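6 June 2021

Moving the sourdough to rye

I have baked bread at home since we moved to Prastthorpe, and for most of this time I used only white wheat flour. It was easy to buy and the recipes I could read were written for it. In March the small shop near the bus station began to sell rye flour from the mill in Furkinden, and I bought 2 bags without knowing well what I would do with them.

In the country where I grew up, rye bread was what we ate every day and I did not like it. It was sour and heavy, and I wanted the soft rolls like the children in the other building had. Now I am older and I miss it. I think this happens to many people who live far from their first kitchen.

The first loaf was a brick. I treated the dough the same way as wheat dough, so I kneaded it for a long time and waited for it to become smooth. Rye does not become smooth. It stays like wet clay, and if you add flour to fix this, you make it worse. I added flour three times. My husband ate one slice with a lot of butter and said it was interesting.

After this I read more. There is a long thread on the Arsenault baking forum about rye, which has 743 replies, and I read maybe half of them during my lunch breaks. Many people there disagree with each other in a polite way. What I took from it is that the starter must be fed with rye for several days before baking, and that the dough should be mixed only until there is no dry flour left. Then you put it in the pan with wet hands or a wet spoon and leave it alone.

The second thing I changed was the temperature. I always baked very hot, because for wheat this gives a nice crust. For rye I now start hot for 10 minutes and then go down to 170 degrees (this is Celsius, my oven is an old one from Wernness and does not know Fahrenheit). The loaf stays in until the middle is done, and with my oven it is long. I check with a thin wooden stick, but the stick always comes out a little sticky with rye, so I had to learn how much sticky is normal.

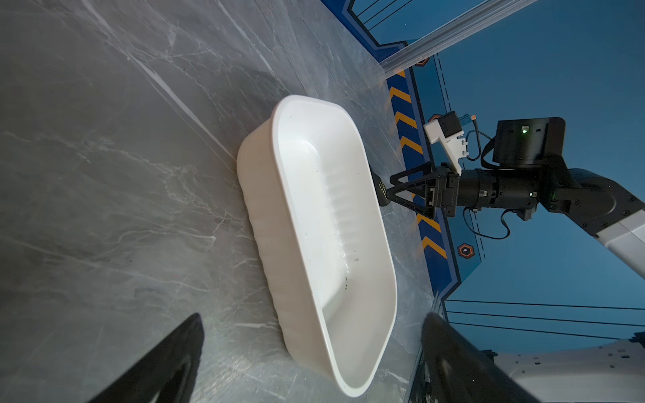

The waiting is the part I still do badly. You should not cut a rye loaf on the same day. The inside needs time to set, and when you cut too early the knife is covered with gum and you think the bread is raw. I wrap mine in a linen towel and put it on the high shelf, where I cannot see it so easily. The next morning it is good, and on the third day it is better.

For anyone who wants to try, my starter gets 40 grams of rye flour and the same amount of water every evening. I keep it next to the boiler in winter and just on the counter now. It smells like apples when it is happy. When I forgot it for a long weekend it smelled like nail polish, but two feedings were enough to bring it back.

I still make the white bread too, mostly for toast. Next I want to try caraway seeds, which I hated as a child even more than the rye — we will see. If you know a good way to keep the top from cracking, please write it in the comments. Mine cracks every time along the same side, and I have already tried turning the pan.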